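克里斯蒂安森堡垒开放日：一个反战老歌迷的半日游
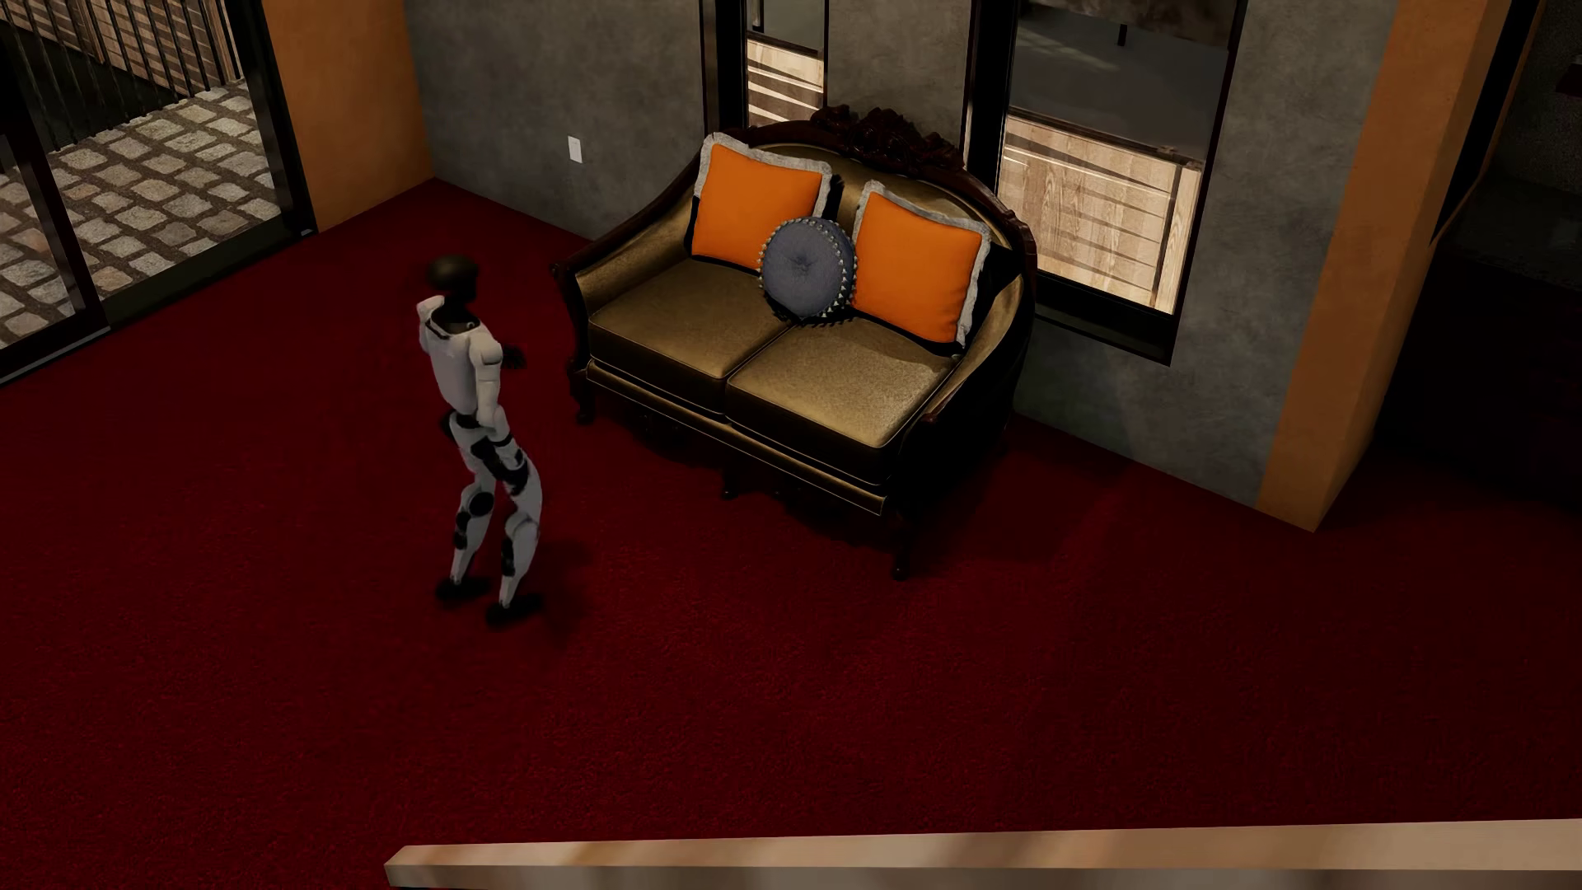
深红地毯，双人小沙发，旁边站着一台人形机器人（电脑渲染图）

先说明一下，我不是军事迷。我家书架上最厚的一排是反战歌曲的黑胶和几本讲征兵抗议的旧书，所以朋友听说我要去看一座岸防炮台的时候，第一反应是发来一串问号。可是克里斯蒂安森堡垒一年只开放一次地下部分，我正好在附近出差，门票又便宜，不去白不去嘛！

开放日是2018年4月18日，天阴，海风大得要命。从渡轮码头下来要坐一段接驳巴士，车是老式的那种，窗户关不严，一路哐当哐当响。我旁边坐着一对带孙子来的老夫妻，小孩全程在问大炮能不能打到瑞典，爷爷说那要看瑞典人同不同意，整车人都笑了。

门口排了一会儿队，寄包，领一张折页，然后按组进去。我们这组20个人，讲解员叫Solveig Nyberg，短头发，嗓门很亮，穿一件大得离谱的防风衣。她开场就说，今天不讲英雄故事，想听英雄故事的可以去隔壁的礼品店买明信片。我当场就决定喜欢她了。

先看的是上面的炮位。炮管还在，漆补过很多遍，摸上去疙疙瘩瘩的。Solveig说这门炮从装好到退役，对着真正的敌人一发也没有打过，倒是试射的时候震碎过村里教堂的玻璃，军方赔了一笔钱，教堂拿去换了新的，比原来的还好看。（我后来特意绕过去看了，蓝色那扇确实漂亮。）

接着下地道。楼梯又窄又陡，扶手冰凉，个子高的人要一直低着头。地下最深的那层是弹药库，现在空着，墙上还留着编号和几句士兵刻的话。有一句Solveig给我们翻译了，大意是“咖啡又没了，和平什么时候来”。我站在那儿看了好久，后面的人都等急了。

弹药库旁边有一间小放映室，循环放一部片子，讲冷战时候这一带的扩建计划，代号Dromora。按片子里的说法，计划是在沿岸再修6座同样的炮台，用雷达连起来，钱花了一大半，修好的只有两座，后来导弹普及了，整个思路就过时了。让我来气的是片尾那段采访，一位退休军官坐在自家花园里，很平静地说，当时他们内部都知道用不上，可是预算已经批下来了，停下来反而更难解释。我在黑乎乎的放映室里小声骂了一句，旁边的大叔居然跟着点头。

再往里走是档案展，这是我觉得整个行程里最值的部分，可惜大多数人走马观花就过去了。玻璃柜里放着当地人反对征地的联名信，签名一共1072个，而当时整个岛上的居民也就比这个多一点点！信写得很客气，开头先问候司令官的健康，然后说我们不反对国防，我们反对的是把土豆地变成靶场。旁边是军方的回信，只有三行，说来函收悉。再旁边是第二年的征地通知。三张纸摆在一起，没有配任何评论，我觉得摆得很聪明。

征地之后搬走了11户人家，其中有一家姓Girkano，祖上据说是从南边来的水手。展柜里有他们家的一把门钥匙，房子早没了，钥匙却一直留着，前几年才由孙女捐出来。我拍了好几张，玻璃反光，一张都没拍好，算了。

中午在食堂吃饭。食堂是原来的兵营改的，长条桌，铁托盘，鱼汤很浓，面包硬得可以当武器（抱歉，这个玩笑在那儿大概已经被讲了一万遍）。墙上贴着当年的菜单，星期几吃什么写得清清楚楚，豌豆汤出现的次数多得让人同情。我跟同桌两个学历史的学生聊起来，他们在写论文，题目是小国的威慑政策到底威慑了谁。其中一个说得挺绝对，认为这些炮台完全是摆给盟友看的；另一个不同意，说你不能拿后来的结果去笑话当时害怕的人。两个人吵得鱼汤都凉了。我呢，老实讲更偏向前一个，但后一个那句话我记下来了，回来的路上一直在想。

下午有一场讨论会，主办的是一个叫Ditance的民间小团体，专门做军费方面的公开资料整理。地点在旧军官楼的二楼，椅子不够，我坐在窗台上听的。主讲人把几十年的采购账目拉出来，一项一项讲，哪一笔买了什么，用了多久，最后怎么处理掉的。听起来很枯燥对不对？结果全场安静得很。有一批探照灯，买来以后拆都没拆箱，直接转手卖给了一个露天剧场。提问环节有位穿旧制服的老先生站起来，说自己在这里服过役，问主讲人，那你觉得我那两年算什么。主讲人愣了一下，说他没有资格回答这个问题，他只能说账是怎么记的。老先生坐下了，过了一会儿又举手，问能不能要一份复印件。

我本来还想去看黄昏的降旗，可是末班接驳车不等人，只好一路小跑下山。礼品店倒是赶上了，买了一张印着豌豆汤菜单的冰箱贴，店员说这是卖得最好的一款，炮的那款反而压了好多箱。

几条实用的，给想去的朋友：

地下部分一年就开这一天，要提前报名，十月份的秋季开放日只能看上面的炮位和食堂。
穿防滑的鞋，地道里有几段地面是湿的。外套一定要带，下面比外面还冷。
档案展没有英文说明，折页上有简单的翻译，进门记得拿，我同组好几个人没拿，后来都来蹭我的。
讲解尽量选Solveig那一组，她带的路线走得慢，问什么都肯答。
鱼汤可以续，面包也可以续，但我建议你别续面包。

冰箱贴现在就贴在我家冰箱上，正好压着下个月的水电费单子。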